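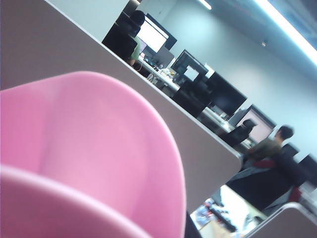 Who waters the office plants, and with what?

Posted by Baird in Office & Workspace

We have an open office with gray partitions and rows of desks, and people keep bringing in plants. I've been put in charge of watering. At the moment I use a coffee mug and walk back and forth to the kitchen, and half of it goes on the desks. The plants are mostly pothos in 5 inch pots. Is a proper watering can worth having, and how often should I go around? The heating comes on in October and the air gets dry. 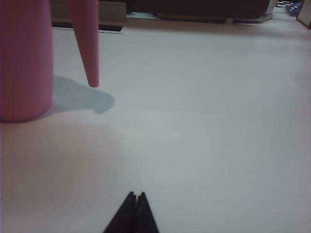

2 replies

Delyth Hughes
Yes, get a can. One with a long spout that narrows toward the tip is easiest between monitors and keyboards – you can get it under the leaves and pour onto the soil. Don't fill it to the top or it slops when you tilt it.

For pothos in that size pot I give 300 ml every 10 days. Put a finger in the soil first and skip any pot that still feels damp. Dry air doesn't always mean dry soil. Tip out whatever is left in the saucer after a quarter of an hour.

Move cables and papers before you start. If you set the can down on a desk, check the bottom for drips.

Runa
We do ours Friday afternoon when most people have gone home. Pick a bright color so it doesn't wander off, our old gray one did. No idea about amounts, I just stop when it comes out the bottom.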